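Home What We Do About Us Join a Session Contact

About Serkar

Serkar is a small company in Vastholm that spends its days picking things up and putting them down again. We do it with a handheld gripper and a camera, we do it on purpose, and people pay us for the recordings. Our parents have stopped asking.

The longer explanation goes like this. A robot that learns to handle household things needs to see the handling done, many times, in many slightly different ways. Somebody has to supply those examples. We started in July with one gripper and a table borrowed from the Skendusari furniture workshop downstairs, and we still have the table.

Tegwen Probert founded the company after several years of writing rules for a sorting machine that ignored most of them. She now runs the sessions, argues with the schedule and decides what counts as a good example. Her standards are higher than you would expect for someone watching a cup move eight inches to the left.

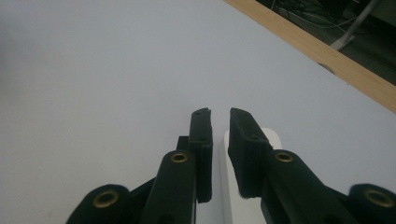

A single example lasts a few seconds. The collector squeezes the handle, closes the fingers on the object, moves it, lets go and backs away. Then the object is set down somewhere else and the whole thing starts over. We ask for 150 examples per task from each collector, spread over the day, with breaks that are longer than they used to be. A full set for one task is 500 examples, so it always takes several pairs of hands — which suits us, as no two people approach a bowl the same way and the learning system ought to know that.

We keep the fumbles. If a collector misses, nudges the object and goes back for a second try, that recording goes in with a label saying so. Early on we threw those away, and the first model trained on our work behaved beautifully until it missed something, at which point it closed its fingers on thin air and carried the thin air carefully across the table. We had 147 clean recordings in that set and not one recovery. The lesson was noted.

Our labeling tool is called Gape, after how far open the fingers are at any given moment and also after the expression of people who use it past four in the afternoon. It lines up the video with the finger opening, marks where a grasp begins and ends, and lets a second person disagree with the first. The second person often does. Our current catalog has 391 tasks in it, from moving a cup to folding a dishcloth, and the dishcloth accounts for most of the disagreement.

We work with research labs and with a few companies that would like their robots to be less surprising. If you have a task in mind, send us a plain description and, if you can, the object itself. We return objects. Mugs come back washed.

Collectors are paid by the hour and never by the example, and no background in robotics is needed. Steady wrists help. Patience helps more — Tegwen will show you the rest in a morning.

Last updated: 02/05/2021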